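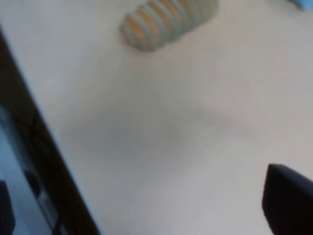
What does the planner do when the wrist camera only sees part of an object?
It waits. If the mask touches the image border the planner skips the grasp, backs the arm up a little and asks for a new frame.

Stornano: a small grasp planner for soft stuff
Final report, Hadura robotics lab course
4 min read

Goal. Pick soft objects off a table without a model of each object. Last term's group used Stimton (our lab's old control stack) with fixed grasp poses, one per object. Move the object a bit, grasp fails. We wanted poses computed from the camera instead.

How it's built. Three nodes.
- perception: segments whatever isn't table, outputs a mask and a long axis
- planner: picks a grasp across the short side, checks reach
- control: runs the motion, closes until the motor current goes over a limit

All Python except the control loop. That one we kept from Stimton because rewriting it was scary. Loop runs every 3 ms, perception is way slower, 300 ms per frame on the lab machine. So the planner works on old data and we had to timestamp everything. Should of done that in the first week.

Curved objects. Long axis comes from PCA on the mask. Fine for straight things. For a crescent the center of the mask can land outside the object, or right on the inner edge, and then the gripper closes on air or clips one side. Fix: take the mask skeleton, use its midpoint, use the local direction there. Ugly but works. Tags are another problem - they stick out of the mask and drag the axis over. We erode the mask before fitting now.

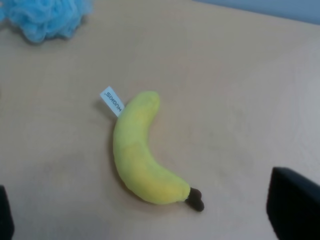
Fig. 2. Plush banana with its tag, wrist camera view.

Shadows. Biggest time sink of the whole project. A soft gray shadow on a pale table got segmented as an object and the planner happily made a grasp for it. Tried a fixed brightness threshold, broke in the afternoon when the light changed. Now we compare color and ignore brightness mostly. Gray objects would be a problem, we didn't test any.

Results. 34 grasp attempts with the final version, 9 failed. Most of the failures were bad timestamps after a perception restart, so the arm went to where the object used to be. The rest were slips. We did not log grip width on the early runs so can't say much about those.

Clutter. Planner treats each mask seperately. If two objects touch they become one blob and the axis is junk. We started on a split step using the fixed camera but didn't finish, the code is in the Nikolaidis branch and it's not merged.

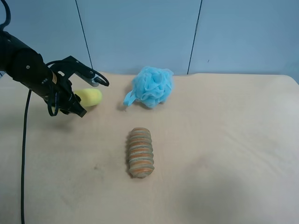

Why close on motor current and not a set width?
Soft objects squash. A width that holds a stiff one lets a soft one slide out, and current gave us one limit we could use for all of them.

To do: merge the split step, restart handling for perception, log grip width every run.

3 comments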